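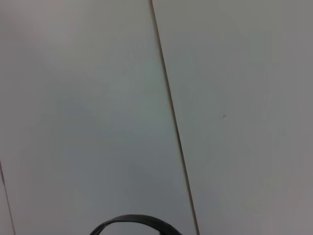
Call for Participants: The Movutgate Working Day Study

Careers > Get Involved > Calls for Participants

About Us Our Studies Members News Contact

If you work for yourself, you'll know how easily a day gets away from you. You sit down with a coffee to answer a quick message, and the next thing you know it's dark out and you haven't stood up since lunch (if there was a lunch). We hear this all the time from our members at Movutgate, and we'd like to understand it better, so we're looking for freelancers and small business owners who would be willing to keep a simple diary of their working days for us this spring.

We ran a short survey of our members last fall, and 1623 of you were kind enough to fill it in. A good many wrote long notes in the comment box as well, and those notes are really what got us started. People told us about sore necks, skipped walks, and clients who call at dinnertime – and also about small habits that had made life a great deal nicer, like a proper breakfast or a fixed time to close the laptop.
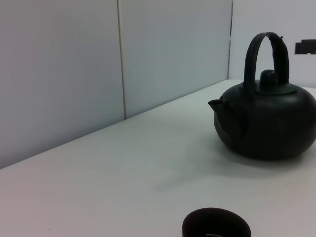 We'd love to hear much more of that, good and bad, and from all kinds of work. Designers, bookkeepers, translators, dog groomers, people who sell things they make at the kitchen table – you're all welcome. You don't need to be fit or organized, and please don't tidy up your routine on our account!

What we ask of you is a few lines each evening through the month of March, using the Okus diary, which works on a phone or a computer. You'll note when you started and stopped, what you ate, whether you got outside, and how you felt by the end. There are also 2 group talks, one at the beginning and one at the end, held at our Metlow office or by phone if you live too far away to come in.

We have room for 275 people. To take part you should be 18 or older, have worked for yourself for at least a year, and do most of that work at home or on the road. Everyone who finishes the diary will get a $40 gift card and a copy of the finished report, and we'll pay for parking if you come to the talks.
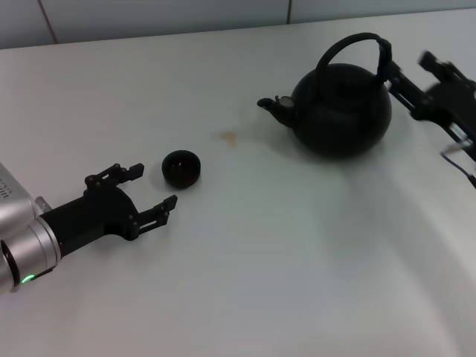

White tabletop and tiled wall.

Your diary will be read only by our small study team and our partners at Rashti, who are helping us with the numbers. Your name won't appear in anything we publish, and you can stop at any point without telling us why.

To sign up, fill in the short form on our Get Involved page by February 2, 2018, or call the Metlow office on any weekday morning and we'll gladly go through it with you over the phone.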